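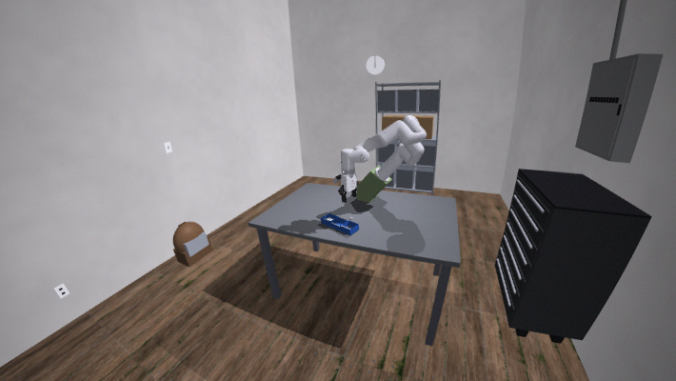 Table cell in Rendier, arm over the table, fingers slightly open.

16/11/2023
Gripper comparison, Prollon vs. Nuvow, simulation only

Picking up from where Tipene left the cell file. He had the arm and table in already, and I only changed the gripper mount and the controller block. The room is the stock one with the shelves and the tool chest. I left all of it in, as it doesn't slow the physics down and I want the same background when we get to the camera part.

Goal for today was to find out if the Nuvow fingers are worth the extra length. Ljubica thinks they are. My guess going in was that they would be fine on the small parts and annoying everywhere else.

Setup, so it can be repeated:
Seed 3939 for every run.
Halliday controller model, position mode first, then the compliant mode.
Approach straight down, close, lift, hold, move over the tray, open.
Same part start positions for both grippers, read from Tipene's file.
Green block left in for both.
194 grasps per gripper per mode.

First set was Prollon in position mode. No surprises. It opens to 52 mm and the picks only need a fraction of that, so most of the closing stroke is wasted time. I cut the pre-grasp opening down so the fingers start nearly closed, and the cycle got visibly shorter. Did the same for the Nuvow to keep it fair. The misses were nearly all parts lying near another part, where one fingertip came down on the neighbor and pushed it away. A couple were slips during the lift. I don't count a slip if the part lands back in the tray, but I did write them in the log with an S.

Nuvow in position mode was worse than I expected. The longer fingers flex in the model, and when the Halliday stops the arm hard over the table, the tips keep swinging a little. If the close command goes out during that swing, the part gets squeezed off center and turns. Adding a short wait before closing fixed most of it. The wait also ate most of the time I had saved with the smaller opening. I reran the Prollon with the same wait to see if it helped there too. It made no difference to the misses.

Then compliant mode. The Nuvow did much better here. The tips can touch the table lightly and settle before they close, and the wait can come out again. The Prollon in compliant mode was about the same as in position mode, a bit slower on the way down. I would not bother with it for that gripper.

Checked the stiffness number in the Nuvow file after lunch. Tipene says it came from the supplier's sheet, but it is for the finger without the pad. With the pad on I would expect a little more bending, so the position mode result for Nuvow could be optimistic. I have left it alone for now so the runs match. Note for whoever does the next batch: if you change it, change the file name too. We lost a morning to that last time.

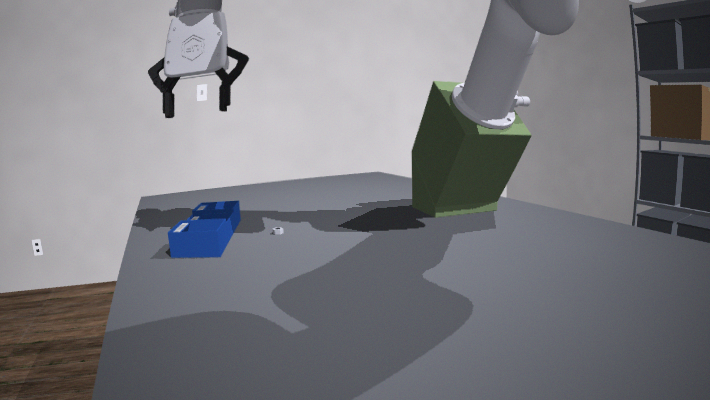 View across the tabletop, with the two blue boxes and the loose white part on the table.

Tried the low view for watching fingertip height. From the high view I can't tell touching from almost touching, and with the low one I can see the gap to the table if the part is on the near side. It is no use for the far parts. The shadows are also a problem. They are soft and wide, and they run together on the gray top, so the edge finder picks up the shadow of the arm instead of the part. Turned the edge finder off and used contact data from Rendier for the results. The camera question goes to a separate entry.

A small white part out on the table by itself should be the easy case, and for the Prollon it was. The Nuvow in position mode kept tipping it. I think the pads meet it too high. Lowered the grasp height slightly for a few tries outside the batch, and it held each time, but then the tips scrape when they come down on the table. Compliant mode takes care of that again, so it all points the same way.

Warnings: over 2541 lines in the console by the end of the afternoon, nearly all the same joint limit message from the wrist. It comes when the arm folds back to reach the near edge of the table. It doesn't stop the run and I can't see it doing anything to the results. Tipene wants to move the base a little and see if it goes away. Fine with me, as long as it happens after the comparison is closed.

Ljubica came by and watched the last set. Her point was that we are judging the Nuvow on small parts only, and she wants it for reaching down beside taller things, where the Prollon housing gets in the way. Fair. We don't have a case for that in the current file. She will write one with a tall box and a part close to its wall.

Where it stands:
Prollon, position mode, small opening, no wait. Best so far for small parts.
Nuvow, compliant mode, no wait. Close behind, slower on the descent.
Nuvow, position mode. Only with the wait, and I would rather not.
Prollon, compliant mode. Nothing gained.

To do:
Ljubica: tall box case.
Tipene: ask about finger stiffness with the pad on. Base position after that.
Me: rerun the Nuvow compliant set with a second seed. Pull the slip entries out of the log and check if they are the same parts each time. Ask if the real Halliday does the hard stop like the model does, or if there is a ramp we haven't turned on.

Real hardware is not before January, so there is time to do the tall box runs properly. Logs are in the shared folder under the cell name. The console output is in there too, unfiltered.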